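Project Report: Why the Drurnholm App Ate Our Reminders
Hnat Koval, Mobile Systems, second-year project

The assignment was to pick a software fault that annoys real people and find its cause. I picked the campus notes app, Drurnholm, which since its May update has been showing reminders on the lock screen and then forgetting they ever existed. You set one on your phone, you see it on your phone, and your tablet has never heard of it. I missed a lab briefing this way, so I can't claim to be a neutral party.

The usual advice on the student forum was to delete the app and install it again. This works for a day or so and also removes every note you hadn't backed up, so I would call it a mixed result.

My test setup was two phones and one old tablet, all signed in to the same account over the dorm network at Grillham. I wrote a small script that made 300 reminders on the first phone, one every 20 seconds, and then compared the lists on all three devices. I ran it twice, once with battery saver off and once with it on, for 600 reminders in total. The first run was clean. The second lost 30, all of them made while the screen was locked.

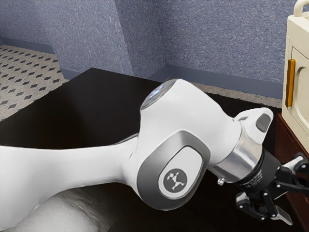 Why does a reminder show up on one phone and never reach the tablet?
The app saves it locally first and puts it in a queue for upload, and battery saver can shut the app down before the queue has been written to storage.

The reminder itself is safe where you made it. The note saying "please send this" was only ever in memory, so when the app starts again it sees nothing waiting and reports that everything is up to date. It is very confident about this - there's even a green check mark.

My fix was four lines long and took nine days. I patched the open source sync library the app uses, Vasylenko, so that it writes the queue to disk before it tells the app the save is done. With the patch in a test build, the battery saver run lost nothing. Saving got a little slower, but I couldn't feel the difference by hand.

I only tested one account, and I never tried two devices editing the same reminder. Taratov, the team that maintains the app, got my bug report on 17 July 2018 and marked it "cannot reproduce." I have sent them the script. Until they get to it, turn off battery saver for the app, or open it once before you lock the phone.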